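**Looking for people with messy kitchens (paid, two afternoons)**

Hi! I'm Mei Ruiz-Ortega, and I run the home tasks study at Nivow. I'm looking for people who'd be willing to do their own chores in their own kitchens while holding a pair of grippers we bring along. You squeeze the handle, the fingers close, and a small camera on each one records what the gripper gets up to. Nothing drives itself around your house — the robot stays at our lab and learns from the recordings later.

Let me tell you where we are, because I think it's pretty exciting. Last October we trained our arm on 786 recordings of people clearing off a table, all made in the mock kitchen down the hall from my desk. It did great in that kitchen! Then we wheeled it over to the staff break room and it fell apart. It would pick up a wrapper just fine and then let go of it next to the bin. So Čestmír Ševčík, who handles the training side, swapped out 400 of those lab recordings for ones made in real homes and kept the total the same. The arm started getting trash into bins it had never seen before. Soft stuff still gives it trouble (plastic bags are the worst), and so does anything shiny.

We want to know if that holds up with a lot more kitchens, and that's where you come in.

### What you'd be doing

- Clearing small trash off a table or counter and into your regular bin, over and over, with some breaks
- Putting a few things back where they belong
- Telling us when the grippers get annoying, since we're still changing the handles

You don't need any tech background. You should be 21 or older, able to hold a light tool in each hand for a while, and okay with having your kitchen on video. Please check with anyone you live with, too. We blur faces and mail before the recordings go to the training team, and you can ask me to delete yours.

Small kitchens are welcome, and so are patterned tablecloths, crowded counters and odd-shaped bins. Please don't clean up for us! Gwendolyn Lindqvist did her first session in a spotless apartment and we had to go buy snacks to make some trash.

### What a run looks like from the gripper

Most runs end at the bin. You bring the fingers over the opening, let go, and head back to the table for the next wrapper.
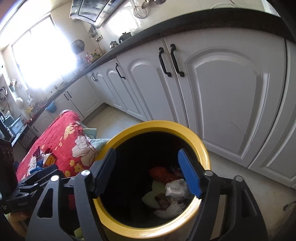 ### How to sign up

Call the Nivow front desk and ask for me, or leave your number with Barrett Kincaid, who sets up the visits. Tell us what hours work for you and whether there's parking — the cases are heavy.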